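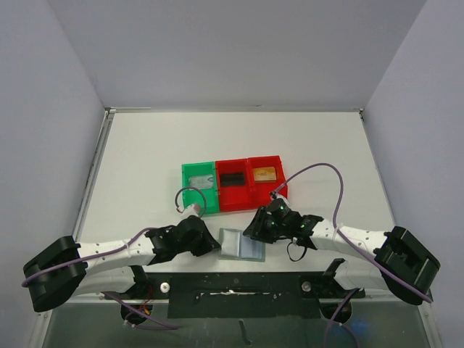 Figure 8. Two-arm sorting cell with the bin row and pouch in place.

8. Cable check and bin placement

This section covers the work done on the Pamen cell before each shift and after any arm has been removed or swapped. It assumes that the enclosure is already assembled and that both arms have been bolted down as described in section 7. Allow half an hour the first time.

You will need: a soft cloth, a small torch, side cutters, white zip ties, the hex key set from the Loltberg tool roll, and the cell logbook.

CAUTION: The arms will drop if power is removed while they are raised. Park both arms, or have a second person support the links, before you switch off at the wall.

8.1 Parking and isolating

1. Stop any running job from the Bilis control page and wait for the status line to read IDLE.
2. Choose Park > Both. The arms fold down towards their own corners.
3. Switch off the arm supply, then the wall socket. Hang the tag on the plug.
4. Wait one minute before touching any connector.

Note: If one arm parks and the other stays where it is, do not push it by hand. Go to section 11, error 551.

8.2 Checking the arm cables

Each arm has a long purple cable that follows the white link out to the gripper. It has to have enough slack for the wrist to turn fully in both directions. A cable that is too tight will work for a few days and then fail at the plug.

1. Start at the base of the left arm and follow the purple cable with your fingers as far as the gripper. Feel for flat spots and nicks.
2. Check every zip tie on the link. It should hold the cable without pinching it. If you cannot slide a fingernail under the tie, cut it off and fit a new one. Trim the tail flush – a cut tail left sticking out will wear through the sleeve of whatever rubs against it.
3. Press the connector at the gripper home. Do not pull on the cable to test it.
4. Repeat for the right arm. The loop on this side stands higher over the link. Leave it that way and do not tie it down.
5. Look at the short cables at both grippers. They should hang or loop freely and must not pass between the jaws at any point in the wrist's travel.

Note: Replacement purple cables are ordered from Chávez under part number 2422. Left and right are the same part. Cables bought elsewhere tend to be stiffer and will not settle into the loop.

8.3 Under the table

1. Crouch at the front of the cell and shine the torch through the lower panel at the round joint housings, one under each arm.
2. Check that the thin orange and red wires beside the left housing are clear of anything that turns. If they have moved, take off the panel and clip them back.
3. Check that the purple cable on the right hangs clear of the joint housing.
4. Refit the panel if you removed it. Do not run the arms with the panel off.

8.4 Table surface and mounting plate

1. Wipe the white tabletop with a cloth dampened with plain water. Do not use solvent, which leaves a shine that upsets the camera.
2. Wipe the black mounting plate at the front edge. Scratches across the middle of the plate do no harm. Loose specks should come off, as they end up in the bins.
3. Try the bolts in the plate with the hex key. They should not move. If one does, tighten it and repeat the calibration in section 6.

8.5 Placing the bins

The stock sorting job uses a row of three joined bins, one green and two red. The job file refers to them by position, so the order matters.

1. Set the row near the centre of the table, slightly towards the back, with the green bin on the left as you face the cell.
2. Square the row up to the back wall by eye. The camera corrects for a small angle, but not for a row that has been turned round.
3. Put one reference item in each bin, lying flat and towards the rear.
4. Lay the pouch on the table in front of the bins, between the two grippers. It need not be straight.

CAUTION: Keep your hands outside the enclosure from this point on. The arms reach every part of the tabletop, and both can move at once.

8.6 Switching on and first movement

1. Remove the tag and switch on at the wall, then the arm supply.
2. Look for the two small green lights on the motor housing of the right gripper. If they stay dark, switch off and reseat the connector as in 8.2.
3. Choose Ready > Both. The grippers come in from the front corners and stop short of the bins.
4. Run the job Slow Test once and watch the cables, not the jaws. Stop at once if a loop catches on a link or a bin wall.
5. Check the match score on the control page. It should be 97 or higher. A lower score normally means the bins have been knocked, so repeat 8.5 before you try a full calibration.
6. Write the score and your initials in the logbook, along with any zip ties or cables replaced.

If the right-hand loop catches twice in the same session, leave the cell switched off and report it to Leire Ortuño, who keeps the spare arm and the wrist tool.

Section last revised June 29, 2025. Replaces the loose sheet issued in December.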